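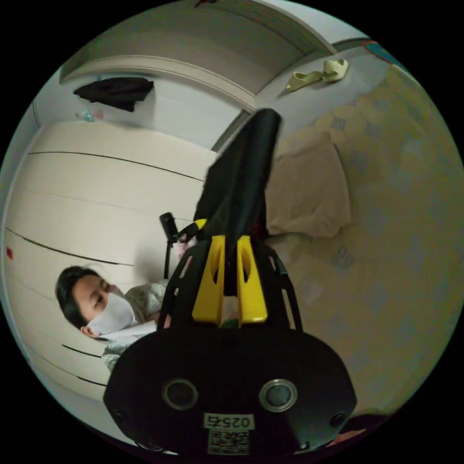
Mask covering the nose and mouth.

Overgaard Day Clinic: Frequently Asked Questions for Patients and Visitors
Last updated: October 15, 2023

Before your appointment

How do I get an appointment at the clinic?
The clinic sees patients by referral only. Your GP, dentist or hospital consultant may refer you. When the referral has been accepted, we will write to you with a date and the name of the department. We are unable to book first appointments by telephone, but follow-up appointments may be booked at the main desk or by calling extension 551.

I have not heard anything since my referral. What should I do?
Please check first with the practice that referred you that the referral was sent and that your address is correct. If it was sent more than four weeks ago, contact the Appointments Office and have your date of birth ready. Letters for patients who have moved house are often returned to us, and a change of address given to your GP does not reach our records automatically.

Can I change or cancel my appointment?
Yes. Please give us at least two working days' notice so that the place can be offered to another patient. You may change the date of a first appointment twice. If you need to change it a third time, your referral will be returned to your GP, who may refer you again.

What happens if I am late?
Patients who arrive up to 15 minutes late will normally be seen, although the appointment may be shortened. After that, the decision rests with the nurse in charge of the session. Please telephone if you are delayed on the way.

What should I bring?
Please bring your appointment letter, a list of all the medicines you take (including anything bought without a prescription), your reading glasses, and your hearing aid if you use one. Patients attending for a procedure should also bring a dressing gown and flat shoes. Jewellery and large sums of money should be left at home. The clinic does not accept responsibility for valuables unless they have been handed in at the main desk and a receipt issued.

May I eat and drink beforehand?
Follow the instructions in your letter. They differ from one department to another, and the instructions for a blood test may not be the same as those for a procedure on the same day. If you have two letters that appear to disagree, telephone the department before changing what you eat or drink. Patients with diabetes should always speak to a nurse before fasting.

Masks and infection control

Do I have to wear a mask?
Masks are required in the Chest Department, the Korkarix Treatment Suite and any area where a yellow notice is displayed. Elsewhere in the building they are optional. Staff may ask you to wear one if you have a cough or a raised temperature.

Can I bring my own?
You may wear your own mask in the waiting areas. In the Treatment Suite you will be asked to change into one supplied by the clinic, free of charge, from the dispenser beside the door. The mask should cover both the nose and the mouth.

I am unable to wear a mask. Can I still attend?
Yes. Please tell us when you confirm your appointment so that we can offer you a time at the start or end of the session. You will not be asked to provide a medical certificate. Children under 11 are not asked to wear masks in any part of the clinic.

I have been unwell with sickness or diarrhoea. Should I come?
Please do not attend until you have been free of symptoms for 48 hours. Telephone the Appointments Office and a new date will be arranged. This will not be counted as one of your two changes.

On the day

How long will I be at the clinic?
A first consultation usually lasts 30 minutes. Patients having a procedure under sedation must remain in the recovery area for at least 60 minutes afterwards and may not leave until a nurse has signed the discharge form.

Can somebody stay with me?
One adult may accompany each patient in the waiting areas and, if you wish, in the consulting room. Companions are not admitted to the recovery area, except with patients under 16 and patients who need help with communication.

May I drive home?
If you have had sedation, you must not drive, ride a bicycle or travel alone on public transport for 24 hours. A responsible adult must collect you from the discharge desk. Your procedure will be postponed if no such arrangement has been made.

Do you provide interpreters?
Yes, including British Sign Language interpreters. Requests should reach us seven days in advance. We do not use family members to interpret medical information.

Getting here and parking

Where can I park?
The Butosico Road car park has 100 spaces, and the first two hours are free on production of an appointment letter. Blue Badge holders may park in the marked bays by the east entrance without charge. The east entrance has a level approach, whereas the main entrance has four steps and a ramp.

Is there a café?
Hot drinks and sandwiches are served on the ground floor until 3.30 pm. Payment is by card only. Food may not be taken into the first-floor waiting area.

Records, comments and complaints

How do I obtain a copy of my records?
Apply in writing to Nerea Prieto, Records Manager, enclosing proof of identity. There is no fee for a first copy. Requests for X-ray images should be marked separately, as these are held by the Imaging Department.

How do I make a complaint?
We would ask you to speak first to the nurse in charge, who can often settle the matter on the same day. Formal complaints should be addressed to Harish Kurup, Patient Services, and will be acknowledged within three working days. Making a complaint will not affect your care.

Does the clinic publish its patient survey?
The survey is carried out each March and the results are displayed at the main desk. Copies in large print are available on request from Patient Services.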